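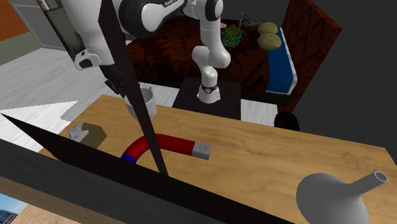

The Chord Limiter

The build that came down from Marnstead on Thursday, January 17, 2019, had one line in its change log: "Reduced harmonic failure." I was the only tester left on the Umton music tools, so it was assigned to me.

The tool was a level editor for a rhythm game. The player drew notes on a grid, pressed a key, and the game built a stage to match. A high note made a tall platform. A rest made a gap. The complaint from earlier tests was that people with no training made songs that sounded bad, and then gave up before they reached the part where they could play them. The new build had a limiter. If a note did not fit the chord under it, the editor moved the note.

I began with test case 887. Place a C, an E and a G. The editor left them alone. I placed an F sharp. It slid up to G and the platform on the preview rose to meet it. Pass.

Test case 888 was the same thing in a minor key. Pass.

By lunch I had stopped following the script. I put notes down at random with the mouse turned upside down. The editor returned a slow tune in four bars. It was pleasant. I cleared the grid and did it again, faster, with the tempo at 19, the lowest value the field would accept. When I raised the tempo to normal, it was the same tune.

I logged this as a defect. Severity: low. Steps to reproduce: any.

Bramwell, the office that owned the audio code, replied that the limiter drew from a table of 915 progressions and that a repeat was unlikely but allowed. They asked for more samples. I sent 14. They closed the ticket as "cannot reproduce," and attached their own output. I played their file through the good headphones. It was a different tune, in a different key, and I knew it as well. It was the one my mother used to hum while she filled in the water meter readings.

I opened the table. It was plain text, one progression per line, with a comment after each giving the source. Most said Orkbridge, the studio Umton had bought out and shut down. The last line had no comment and no chords. It held a path to the folder where the editor kept its input history.

I deleted the line, rebuilt, and ran test case 887 again. C, E, G. I placed the F sharp and it stayed where it was. The platform stood a little below the others, and the small figure on the preview walked up to it, stopped, and waited for me to press jump.

I reopened the ticket and changed the severity to medium. Under "expected result" I left the field blank. The form would not submit without it, so I hummed for a while and typed in what I could remember.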